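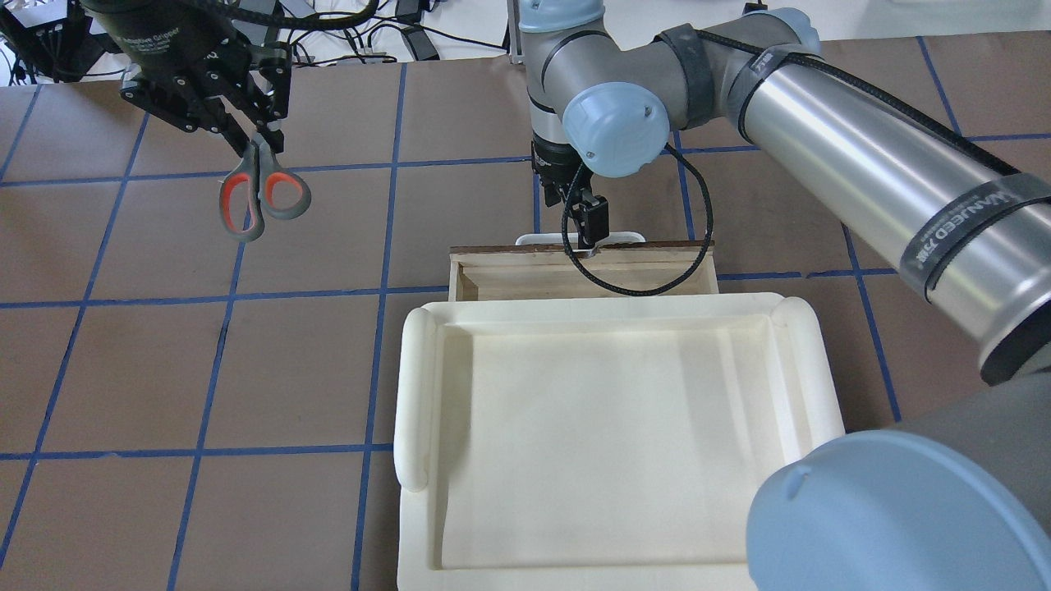
Teaching the Arm to Pack a Tray by Remote Control

Posted Jan 16, 2018 by Imogen Haworth

I get more mail about packing demos than about anything else on this site, so let's do it properly. If you've already run through the reaching exercises, you're ready for this one, and it's a lot of fun. You drive the arm yourself, the computer records what you did, and later on the arm has a go at it using your recordings.

What you'll need

Your arm with the fingered gripper on it, plus the leader controls (I use the Stastari set, but any pair with a trigger that reads partway will do)
A shallow wooden box
A soft foam tray
Household scissors with big loop handles
Painter's tape in a colour that stands out from your table

Tape the table first

Run your tape in a grid of large squares, right out to the far edge. I put this off for months and I wish I hadn't! Once the grid is down you can say "scissors in the second square, handles toward me" and put them back there tomorrow. Blue on a brown tabletop shows up beautifully.

Set the foam tray in the middle where you can see all of it, and the wooden box just behind. Leave a good hand's width between the tray and any joint that swings low. If you have more than one arm at the table, park the others before you touch the controls, then check where their elbows ended up.

Tie your cables

Strap them along the arm segments and leave a generous loop at the wrist. Turn the wrist through its full travel, both ways, and watch the loop the whole time. If it goes tight, undo the last strap and give it more. A loop that droops over the box is fine as long as the fingers can't snag it.

Picking up the scissors

1. Start recording with the arm at rest. Count to two before you move.
2. Come in from above, slowly, with the fingers open only a bit wider than the part you're after.
3. Close on the trigger until the scissors stop sliding, then stop squeezing. Declan Inskip, who taught me to drive, used to hold a pencil under my finger so I couldn't mash it.
4. Lift straight up and pause. They'll hang and swing a little. Let them settle.
5. Carry them over the tray at the same height, lower, and open the fingers.
6. Go back to rest and stop recording.

Pinched near the blades, the scissors hang with the handles down, and it's the handles you have to get over the tray border. Lift higher than feels necessary. My first evening I clipped that border again and again.

How many takes?

Aim for 100 good ones. My own first batch gave me 52 I was happy to keep, and the arm could manage the pick from those but fumbled the release, so I went back in for more. Shift the scissors a little every few takes and turn them too. Keep the takes where you wobbled and recovered, they're gold. Throw out the ones where you dropped something and gave up.

Wemlow saves each take in its own folder, so name them as you go. I once had to sort through 2491 files with nothing but timestamps, and I don't recommend it.

If the fingers lag behind your hand

Turn off smoothing on the trigger channel and leave it on for the wrist. If it's still laggy, restart the leader side first and the arm second.

Next up is the same job with two arms, one holding the box steady. I can't wait to show you that one. Questions go in the comments, and please tell me which controls you're using!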